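Gripper trials and next year's equipment budget

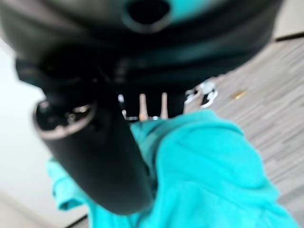 Lurkberg Laundry Services - Equipment Planning Group

A turquoise cloth on the floor, bunched up, with one black finger of the gripper against it. Soft, folded fabric like this makes up most of what we want the arm to handle, so it carries the most weight in our scoring.

This page is for site managers who have asked where the handling money is going. We have one arm on trial from Urnel and a written quote from Morrison for a second type of gripper. No order has been placed for either.

What we have priced so far

The gripper is the smaller part of the bill. Urnel has quoted £3564 for the gripper, the wrist mounting and the cabling, with delivery included. Spare fingers are £42 each and we would want four on the shelf at each site that takes an arm. The wrist camera is priced separately and we are waiting for that figure.

Morrison's gripper costs less to buy, but the service contract is yearly and has to be paid in advance. Please don't put it in your site budget until we have seen the full terms.

How the trial is scored

Each gripper gets 100 picks from the floor, using cloths of different weights. A pick counts if the cloth is lifted clear and put down in the marked area. Dropped cloths and double picks are logged on the same sheet - please use the new version, as the old one has no column for doubles.

Floor space

Sites need a clear, level area and a socket within reach of the controller. Kindar has the space already. Lurkberg will have to move two racks first, and the cost of that comes out of the building budget, not ours.

Requests for the coming year should reach the group by the end of September. Send the floor plan with the form.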